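Ticket: Sock folding, policy success on table 5 is lower than on the other tables
Project: Priltbridge
Opened by: Saqib Bukhari
Status: open, waiting for retraining
Last update: May 17, 2021

Problem

The policy that we trained on the hand-held gripper demonstrations works well on the tables in the Kulau room but does poorly on table 5. The task is the same: take one sock, fold it, put it in a cell of the white tray, put the lid on. On the other tables it completes 17 of 20 trials. On table 5 it completes 6 of 20. The checkpoint is the same and the controller settings are the same, I compared the files line by line.

Most of the failures happen at the first grasp. The fingers close too early, at a point above the cloth, and then the arm continues as if it had the sock. A smaller part of the failures is at the second grasp, when the cuff must be brought over the toe.

What I checked first

The training set has 3,000 demonstrations. 1,000 of them were collected on table 5, so I did not believe that the table was simply missing from the data. I pulled out 100 of these at random and replayed them with the head view and the two gripper views next to each other. The start layout follows the protocol: lid at the back left, tray to the right of it, sock in front with the toe to the right, one gripper at each end.
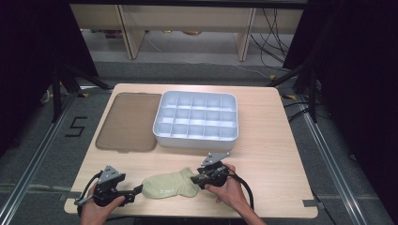

Next I looked at time synchronization, which was the cause of our last problem of this kind, in November. I took the moment of finger closing from the encoder and the same moment from the gripper video, and compared. The difference was never more than one frame in the 100 demonstrations. So the clocks are fine, and I closed this line.

Then the gripper width. The width signal is what the policy predicts for the fingers, so if it is wrong in the data, the policy learns it wrong. For each demonstration I plotted the width at the moment of the first stable pinch. Thick socks and thin socks should give different values, but not very different. For the first part of the table 5 data the values are close together. After that they move slowly toward wider, and at the end of the session the recorded width for a pinched thin cloth is nearly what we normally see for a half open jaw.

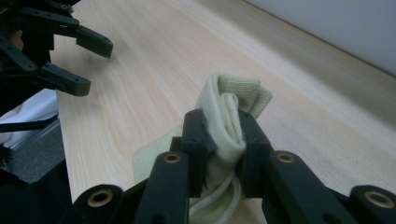
At first I suspected the operators, because people change their way to hold the cloth when they are tired. But the pinch itself is the same in early and late demonstrations, only the number is different. So it is the measurement - the zero point of the encoder moves during a long session.

To confirm it, I took the fully open position. It has a hard mechanical stop and cannot depend on the operator or on the sock. If the recorded width at full opening also moves, then the offset is real and I can correct it with one value for each demonstration.

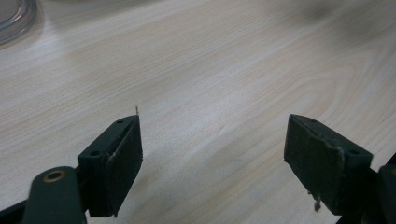 It does move, in the same direction and by the same amount as the pinch values. The other tables do not show this. Their sessions were shorter, and the Clistent calibration script was run at every start, so the drift had no time to grow.

Result so far

I wrote a small correction which finds the fully open position in each demonstration and shifts the whole width signal so that this position has the nominal value. After it, the pinch widths on table 5 agree with the other tables. I trained a small model on the corrected 1,000 only, and it completed 13 of 20 on table 5. This is a short training and the number of trials is low, please do not put it in the report yet.

Still to do

- Full retraining with all 3,000 after correction. The Hashemi machine is reserved for it.
- Repeat the 20 trials on table 5 and on one other table, with the same socks.
- Look at the second grasp failures separately. I am not sure that the drift explains all of them.
- Run calibration again in the middle of every long session. I added the step to the protocol page - please read it before the next collection.

If somebody has old sessions longer than one hour from any other task, please send me the paths and I will run the same check on them.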